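Pondbridge Robotics Lab Course
Unit 2: Shelf Picking with a Wrist Camera
Handout revised Sun 12 July

Read this before your bench slot. The unit assumes you have finished the hand-eye calibration exercise and have a working copy of the Koyama grasp package.

2.1 Task

The arm is to take one named bottle from the shelving and stand it upright on the white table. The target name is sent by the Stivarton task server when the run starts. Grade is based on the log, not on speed.

2.2 What the camera gives you

Drinks are arranged in rows by type, and the same type can occur in both bays. A label match alone is therefore not a location. Report bay, shelf and row with every detection.
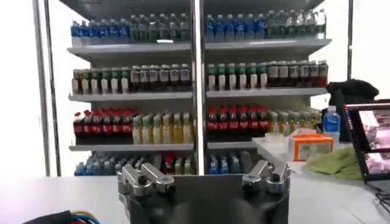 Fig. 1. Wrist view over the table, fingers open, both bays visible.

The fingers and the gripper body are always in view and hide part of the lower shelves. Mask them out before running the detector. The mask is fixed for a given finger opening, so store one for open and one for closed. Groups that skip this step usually get false detections on the finger joints.

Label color is a weak cue in this setup. Cola against yellow juice is easy. Brown tea against the reddish-brown bottles is harder, and cap color should be used as a second feature. Lock exposure before you collect training images – automatic exposure shifts with the bright background.

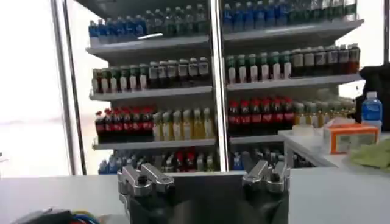

Glare on a shelf edge can split one row into two in the segmentation output. The Bradau filter in the course repository merges segments that share a baseline. Leave its threshold at 51 for the first run and change it only if the log shows split rows.

2.3 Procedure

Start the server on port 3002.
Load the open-finger mask.
Move to the view pose and save one image.
Check the detection list by hand against that image.
Send the target and start the pick.
Save the log before homing the arm.

2.4 To hand in

The log, the saved image and a half-page note on one failed detection. The supplied training set has 189 images; state in the note whether you added any of your own, and from which pose.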